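Vurnberg Home and Garden Guides
Marnwood Ultrasonic Bird and Pest Deterrent: Set-up
Section 4. Siting and first use
Last revised 24 Jan 2021

4.1 Before you start

Check that the battery cover is closed and that the rubber seal sits flat in its groove. The unit is splashproof but must not be put under water or cleaned with a hose.

CAUTION: Do not point the speaker at a rabbit hutch, aviary or dog kennel. Caged animals cannot move away from the sound.

4.2 Fixing the unit

1. Choose a spot with a clear view of the area to be protected. Leaves and netting in front of the sensor will set it off in windy weather.
2. Push the ground spike into firm soil, or screw the wall bracket to brick or timber.
3. Set the sensor between 45 and 60 cm above the ground for cats and foxes. For pigeons on a ledge or low roof, mount it level with the landing place.
4. Tilt the head down by one click.
5. Turn the dial to OFF and fit the batteries.

Note: The sensor reaches about 14 m in cool weather. Range falls on hot days, when the ground and the animal are close to the same temperature.
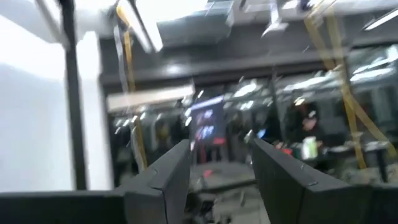 Can one unit cover both the front and the back of a house?
Two units are needed. Ultrasound does not pass through walls or fences, and the sensor only responds to movement directly ahead of it.

4.3 Setting the dial

1. Turn the dial to position 1 for cats, 2 for foxes or 3 for birds.
2. Walk across the area at normal speed. The red light should flash each time you pass.
3. If the light does not flash, raise the sensitivity by one step and walk across again.
4. Leave the unit switched on day and night. Animals with a settled habit may go on visiting for several weeks.

Note: Position 3 adds a flashing lamp and a sound that people can hear. Do not use it after dark near bedroom windows.

4.4 Care

Wipe the speaker mesh with a dry cloth each month. Change all four batteries together, and check them again in June if nesting birds have kept the unit busy. The Vinico mains adaptor, order code 200, may be used in place of batteries.

For birds pecking at window glass, see Section 5.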